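Nollamside Shared Workshop
Minutes of the November build meeting, robot group
Started 7.10 pm in the back room. Kelly Goodall in the chair and also taking notes, so blame her for the spelling.

1. Last minutes
Agreed, with one correction: the offcuts of extrusion on the lower rack belong to the robot group and can be used by anyone in it. They are not scrap. Please stop putting them in the scrap bin!

2. The cell
Great progress. The walls are lined on all three sides now and the whole thing feels like a proper little room for the arms to work in. The patterned panels won the vote over plain white and even those who voted the other way came round (the ovals and rings have a bit of a 1970s kitchen about them, and several of us would happily have them at home). The marble-patterned floor stays. There was a suggestion to swap it for something lighter, but the feeling in the room was that we've had enough of lifting the arms off the rail and putting them back on again.

Kelly went over the bracing once more for those who missed the last session. The diagonal beam on the left is staying until the frame has been checked for twist with the long level. After that we decide whether it can come out.

3. Arms and grippers
Both arms are on the front rail and both have had an evening of slow moves under hand control. The object of the month is the bunch of artificial roses, and it has been a brilliant choice. Stems are thin, they bend, they catch on each other, and every try teaches us something about how gently the fingers need to close. Much more interesting than wooden blocks. 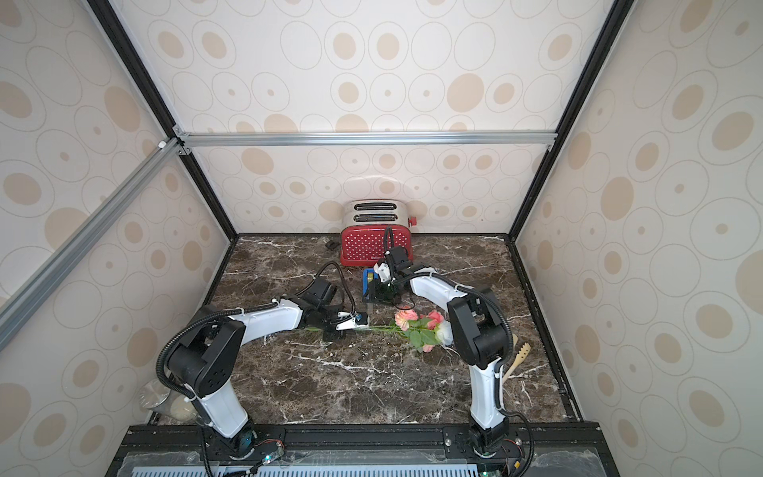 Left arm with the rose stems in its gripper, toaster at the back.

Discussion on where to grip. Holding near the ends of the stems keeps the fingers well away from the flower heads, but the heavy end then wants to droop when the arm lifts. Suggestion from the floor to try halfway along with a slower close. Agreed to do 18 tries each way and write them all down in the blue book, including the bad ones.

Reach on the right arm was raised again. It gets over to the toaster nicely with the elbow up, but the cable conduit needs watching when the wrist turns. Makine clips were recommended by two people. Kelly to order a bag and we'll see.

4. Kitchen objects
The spotty toaster was much admired. Rule agreed: it is for handling practice only and doesn't get plugged in inside the cell, whoever is hungry. The spatula and the lidded jar go on the list for after the roses. The spatula should be good fun with all those slots.

5. Software
The Sturden branch is now the one to use. The old one will be left where it is for a month and then deleted. Logging is capped at 1000 lines per run, which was fine for the early tests and is now too short; the cap is to come off. Anyone who wants a walk-through of the start-up steps should turn up half an hour early next time.

6. Money and kit
Wunderlich power supply: the spare is still in its box and should stay there until it's needed. Two sets of soft finger pads approved.

7. Actions
Kelly: cable clips, finger pads, long level back from the bike people.
Everyone on the rota: rose tries, blue book.
Software lot: remove the log cap, write the start-up steps on one sheet and pin it by the door.

8. Any other business
Request for a proper hook for the safety glasses. Yes please, whoever has a drill handy.
Open evening: strong support for showing the arms passing a rose from one to the other. We haven't managed it yet, but there's real appetite to have a go, and it goes first on the agenda next time.

Closed 8.45 pm. Tea afterwards.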